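Perguntas frequentes - Comissão de Ética Clínica do Hospital Dullano

Quem pode pedir um parecer à comissão?
Qualquer pessoa envolvida nos cuidados: o doente, um familiar, a enfermeira do turno da noite, o médico assistente. Não é preciso saber o nome certo do problema nem trazer o assunto bem arrumado - basta contar-nos, com calma e pelas suas palavras, o que o preocupa.

O médico pode contar à família o que lhe confiei?
Em regra, só com o seu consentimento. Sabemos que há famílias muito unidas, onde tudo se partilha à mesa, mas a decisão continua a ser sua e pode mudar de ideias quando quiser.

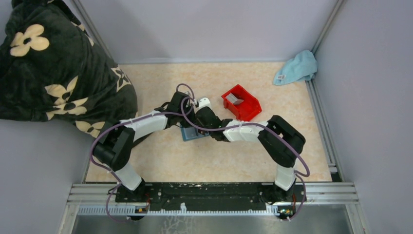
Posso recusar um tratamento depois de o ter aceitado?
O consentimento pode ser retirado a qualquer momento, mesmo na véspera de uma cirurgia. O médico vai querer conversar consigo sobre as consequências, e convém ouvi-lo com tempo, mas os restantes cuidados mantêm-se.

Quanto tempo demora a resposta?
Depende muito do caso! No ano passado recebemos 161 pedidos, e cerca de 70 ficaram resolvidos logo na primeira conversa. Os urgentes passam sempre à frente.

Com quem devo falar?
Com o Dr. Alcides Restrepo ou com a Dra. Jin-sol Kwak, no gabinete do edifício Truvar, até às 17h. Em dezembro o gabinete fecha uma hora mais cedo.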